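El aguardiente que se hace esperar

En Plokside el invierno termina cuando Edgars Mägi abre la puerta grande de la destilería y deja que entre el aire del estuario. Suele ocurrir en abril. Hasta entonces los alambiques trabajan casi sin pausa y el edificio, una antigua maltería de ladrillo con el tejado remendado, huele a pan y a fruta cocida desde la carretera.

Uibo es una destilería pequeña. Elabora aguardiente de manzana y, desde hace unos años, un licor de centeno que al principio se vendía solo en el mostrador y que ahora representa la mitad de los ingresos. La casa tiene 2 alambiques de cobre, uno para la primera pasada y otro para la segunda, y una bodega excavada en la ladera donde caben 200 barricas. Este año está llena por primera vez.

Mägi llegó a Plokside para trabajar una temporada en la recogida de manzana y se quedó en la prensa. El anterior propietario le enseñó a destilar por el método de dejarlo solo con el alambique y aparecer de vez en cuando a oler el resultado. «Me decía sí o no con la cabeza y se iba a comer», recuerda. «Tardé dos inviernos en entender a qué decía que no.»

Lo que rechazaba casi siempre era el corte. En una destilación, el primer líquido que sale, las cabezas, es áspero y se aparta. Lo último, las colas, es pesado y aceitoso. Entre ambos queda el corazón, que es lo que se guarda. El momento en que se pasa de uno a otro depende de la fruta, de la fermentación, de la fuerza del fuego y del gusto de quien decide. En Uibo se corta tarde al principio y pronto al final, y se pierde bastante alcohol por el camino. Las colas vuelven a la siguiente tanda.

La manzana procede de los huertos que rodean Herum, valle arriba. Son árboles altos, de variedades ácidas y amargas que no sirven para la mesa, y muchos de los propietarios las dejaban en el suelo hasta que la destilería empezó a pagarlas. La fruta se recoge cuando cae, se lava, se muele y se deja reposar una noche antes de prensarla. El mosto fermenta despacio, en una nave sin calefacción, y no se destila hasta que se ha quedado completamente seco.

«Un mosto con prisa da un aguardiente con aristas», dice Mägi. Prefiere esperar a que pasen las heladas más fuertes antes de encender el primer fuego, aunque eso complique el calendario con el centeno.

El centeno es otra historia. Se compra a un molino de la zona, se malta una parte en el suelo de la planta baja y se macera a temperatura creciente durante la mañana. Es un cereal pegajoso, que espuma y se agarra al fondo de la caldera si se descuida la pala. A cambio da un destilado con pimienta, corteza de pan y un punto de menta que en boca aparece tarde. Las primeras partidas envejecieron en barricas que habían contenido el aguardiente de manzana, y esa combinación, decidida por falta de dinero para comprar madera nueva, es hoy la que más piden los restaurantes.

En la bodega no hay música ni iluminación teatral. Hay suelo de tierra apisonada, una bombilla por pasillo y una humedad que empapa las etiquetas de papel, por lo que los datos de cada barrica se escriben con tiza en la tapa. Mägi baja con una pipeta de vidrio y prueba de pie, sin agua. De una barrica de roble ya muy usada sale un aguardiente de color paja que huele a piel de manzana, cera y heno. En la de al lado, llenada el mismo invierno pero colocada más cerca de la puerta, el mismo líquido tiene más vainilla y un final más corto. Las dos acabarán en la misma mezcla.

La mezcla se hace una vez al año. Se sacan muestras de todas las barricas que han cumplido la edad mínima, se rebajan con agua del manantial y se catan durante varias mañanas seguidas, siempre antes de comer. El agua se añade poco a poco, a lo largo de semanas. Si se rebaja de golpe, explica Mägi, el aguardiente se enturbia y tarda en recuperar el aroma.

La edición de este año, que sale a la venta el 28/7/25, consta de 280 botellas. Se llama Tralport, como el embarcadero desde el que se enviaban antiguamente los toneles río abajo, y reúne aguardiente de manzana de varias cosechas con un último reposo en madera de centeno. Se embotella sin filtrar en frío ni colorear. En copa es ámbar claro. Huele primero a compota y nuez; después, con unos minutos de aire, a clavo y a cáscara de naranja. La entrada es más seca de lo que promete la nariz y el alcohol se nota, aunque no molesta. Unas gotas de agua le sacan flores blancas y le quitan algo de especia, y quien escribe lo prefiere sin ellas.

En Herum lo sirven al final de la comida, con un queso curado de oveja o con la tarta de manzana fría que hacen en casi todas las casas. También funciona con arenque ahumado y mantequilla salada, una costumbre local que sorprende la primera vez. Lo que no recomiendan en la destilería es el hielo.

Quien quiera visitar Uibo debe llamar antes. El recorrido empieza en la prensa, sigue por la sala de alambiques y termina en la bodega con una cata de 2 destilados, uno joven y otro envejecido. Conviene llevar una chaqueta incluso en verano y zapatos que puedan mancharse. El camino desde Plokside se hace bien a pie, junto al agua, salvo el último tramo, que sube con ganas.

Mägi ya piensa en la próxima temporada. Quiere apartar una partida de peras silvestres que un vecino le ofrece desde hace tiempo y destilarla por separado, en pequeñas cantidades —si cuaja la floración y los estorninos dejan algo—. Para esas barricas todavía no tiene sitio.

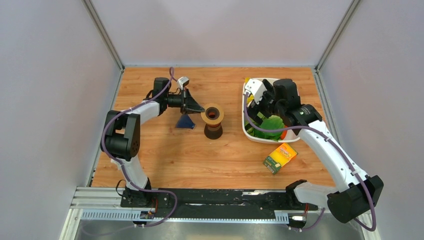

Dos brazos robóticos blancos y negros junto a una mesa con veta de madera.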